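Notebook, March, Saturday, started 7.40 am

Came in early to have the bench to myself and get the settling jars read before anyone knocked them. The Drelton samples went in last night and I wanted a full night on them, no cheating.

So, the jars. Drelton upper layer has dropped out nicely and the water on top is clear enough to read a label through. The lower layer is still cloudy as milk and I suspect it will be cloudy next week too. Very fine stuff in there. I tipped a little out and rubbed it between my teeth (yes, I know, Prapai has told me off for it before) and there was no grit at all. The upper one crunched like a bad oyster.

Did the ribbon test on both while I was at it. Upper broke off at 69 mm, lower went to 90 before it gave up, and I think it would have gone further if I'd had it slightly wetter. I'm leaning towards saying the top layer is the same material with river silt washed into it, but I want Eyvindur to look at the thin sections before I write that anywhere official.

Kettle, toast, back at it by 9.

Dried and weighed the Jullness bag properly this time. 2239 g, and that's after two goes in the oven with the weight not shifting in between, so I trust it. Sieved out a good handful of stones and roots. The stones are mostly flint, with a few soft reddish lumps that smear when you scratch them – iron, I'd guess. Kept those in a twist of paper inside the bag.

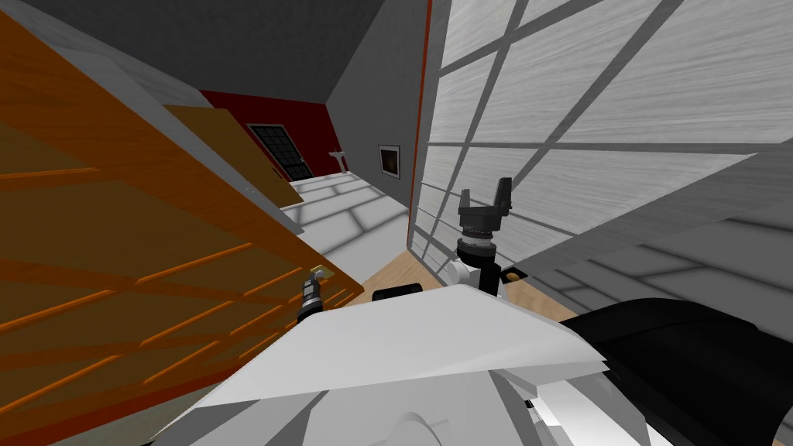 Render: orange cabinet, red wall and sink at the far end.

Acid drops next. Jullness fizzed like mad! Drelton did nothing in either layer. So there's lime in the Jullness and we'll need to keep an eye on it if anybody wants to fire it, as I don't fancy another tray of tiles with their faces popping off. Prapai reckons grinding it finer would sort it. I reckon it would help a bit. We've agreed to disagree until there's a tile to argue over.

Made up bars from all three, each marked at 100 mm while damp. They're on the rack under a sheet of newspaper, please don't lift it to have a look, the corners curl if they dry too fast. I'll measure again when they've gone pale all over.

Osia sample: still not opened. The label says it was dug from a bank below a spring, and somebody has written "blue" on it with a question mark. If it is blue when it's fresh I'd like to see it before the air gets to it, so I'm leaving the bag sealed until Eyvindur is in and we can both look.

Chaiyaporn want their leftover clay back, the lot, including the trimmings. It's in the bucket with the cracked lid. Need a better lid.

Also to do: wash sieves (the fine one is nearly blocked), buy more distilled water, find out who has the long spatula.

Stopped at 12.15, lower Drelton jar still cloudy.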